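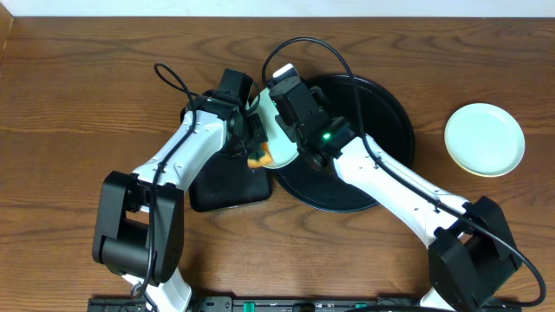
Two-arm tabletop kit with dishes set out on a wood table.

Home Testers Wanted: Flirnine Two-Arm Tabletop Kit

Zison is looking for households in Endthorpe and Whitfield to try the Flirnine kit at home and tell us how it does with ordinary kitchen items. The kit is a pair of small robot arms on a shared rail, each with its own gripper. You show it a task by guiding the arms through it, and the kit then tries the task by itself. We have 58 places in this round.

You do not need a technical background. We have enough engineers looking at the kit already. We want people who cook, clear tables, put dishes away and have opinions about how those things should be done.

What testers do

You keep the kit for 9 weeks, starting in February. Each week we send a short task sheet. Early sheets cover picking up one light item and setting it down on a plate or tray. Later sheets use both arms together, such as holding an item with one gripper while the other works next to it. Toward the end you choose your own tasks from things you do in your kitchen.

After each session you fill out a form on your phone. It asks what you tried, where the arms stopped, what got dropped and whether you would bother using the kit for that task again. Please fill it out even when the session went badly or you gave up early. Video is recorded during sessions by the cameras on the kit. You can review and delete any recording before it is sent to us. 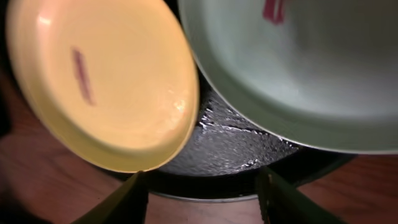
We are most interested in shiny surfaces, shallow dishes, liquids and items placed close together or overlapping. If your kitchen has a lot of these, say so on the form. Glass and sharp knives are not part of this round and should be kept off the table while the arms are powered.

Who can apply

You must be 18 or older and live in Endthorpe or Whitfield for the full test period. You need a sturdy table against a wall or in a spot where people do not walk past it all day, a grounded outlet within reach, and home Wi-Fi. The table has to stay set up between sessions. Folding tables and glass tops are not suitable.

Homes with children or pets are welcome to apply, but the room must have a door that closes. At least one adult has to be in the room whenever the arms are on.

Renters can apply. The rail clamps to the table and nothing is screwed into walls or floors.

What you get

Testers are paid $100 after the setup visit and another $100 when the kit is returned and the last form is in. If you leave partway through, you keep the first payment. Zison covers delivery, setup, pickup and any repair to the kit from normal use. We also supply a box of plastic dishes and small practice items, which you may keep.

Testers who finish can buy a Flirnine kit at a reduced price when it goes on sale. There is no obligation to do so.

Time needed

Setup takes one afternoon, with a Zison technician present. After that, plan on two or three sessions a week. Sessions can be on any day. There is one group phone call each Monday at 7 p.m., which is optional.

How to apply

Fill out the tester form on the Zison website. Include your town, the length and width of your table, and two kitchen tasks you would like to hand off. One photo of the table is required. It does not have to be cleared first.

We reply to every application by email. If you are selected, we will call to arrange the setup visit and send the tester agreement for you to read and sign before anything is delivered. Applications close when all places are filled. Anyone who applies after that goes on the waiting list for the next round unless they ask us not to keep their details.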